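How a Robot Hand Holds a Handle
Warkwood Workshop Pages for Young Builders 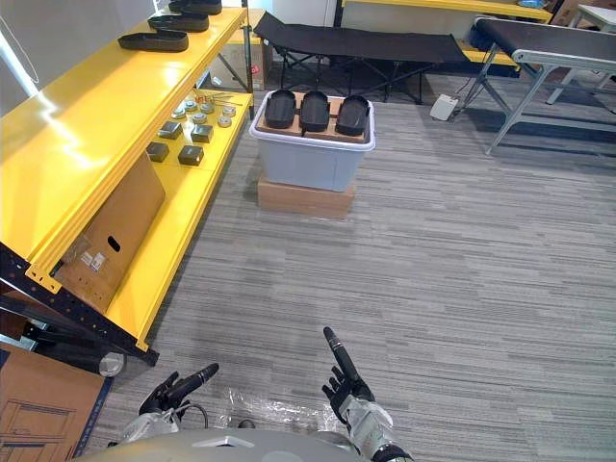
Both hands closed on black handles, with the yellow parts shelf on the left.

A robot hand has the same basic job as yours. It must close around an object and press hard enough to keep it from slipping. The fingers have joints, which are places where they bend. A finger with joints can wrap around a round handle. A stiff finger would touch it in only one or two spots.

The robot in our shared workshop has two arms. Each arm ends in a dark hand, and each hand can hold a separate handle at its own angle. The control program is called Vellivska. It sends every joint a number that tells it how far to bend.

Grip force is measured in newtons. We limit ours to 70. Too little force and the handle slides. Too much and the motors heat up.

Builders also need a place for parts. Small metal pieces stay on the lower shelf, and the black trays shaped like shoe soles go on the top shelf or in the plastic bin.

Try this at home: hold a ruler with straight fingers, then with bent fingers. Ask someone to pull gently on the end. Which grip holds better?

Words to know
Joint: a place where two parts meet and can move.
Newton: a unit of force.

Page updated April 11, 2019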